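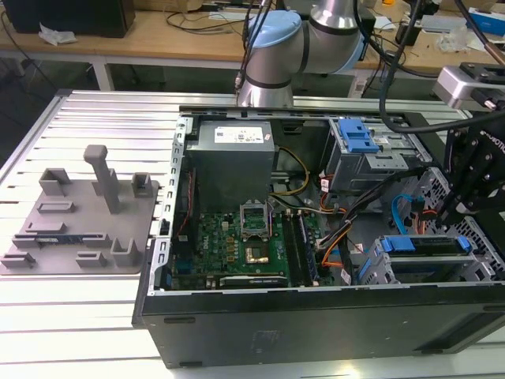

The tower on its side with the panel off, processor socket open.

Home Workshop Notes Archive Contact

Workshop Notes > Repairs > Desktop Computers

4 min read

It has been the practice of this blog to report on household equipment at the point at which a decision must be made about it. The present entry concerns the black desktop tower that served in the study at Furneck until August, and which I have undertaken to keep in use for a further period.

The machine was purchased secondhand by Noel Pascual and passed to me with a request that it be assessed. Its owner reported that it would shut down without warning, usually after long sessions of photo editing. I considered it proper to examine the processor and its cooling before recommending any expense.

A case of this kind is best worked on lying flat. The power supply, the motherboard and the drive bays can then be reached from one position, and small screws are less likely to be lost. The retention bracket of the processor socket swings upright when released, and the socket beneath should not be touched with the fingers or with any cloth. The processor itself is to be held by its edges only.

I wish to record my appreciation of the blue plastic used for the drive rails and the latch on the drive cage. The maker evidently intended that a person without training should know which parts are meant to be handled. I have owned more expensive computers that offered no such guidance, among them a Vondard that required 2 different screwdrivers to remove a single drive.

The wiring is less satisfactory. The yellow and black power leads take a wide curve toward the middle of the case, and the orange and black cables run down beside the motherboard. Annag Yule, whose advice I sought on this point, is of the opinion that cables should be tied back wherever they might obstruct the flow of air. I accept this in principle and will attend to it at reassembly.

The following expenses have been approved by the household:

Thermal paste, one tube
Cable ties, one bag
Replacement case fan, ordered from Nyamweya

The total came to 112 dollars, including a set of drivers which I had intended to buy in any event. A comparable replacement computer was quoted at 186 dollars by the shop in Plunham, without a drive. Readers may judge for themselves whether the difference justifies the labor. Morag Urquhart has already informed me that it does not.

The memory and the expansion card will be left as they are. The drives will be copied before any further use, and the copy kept for six months.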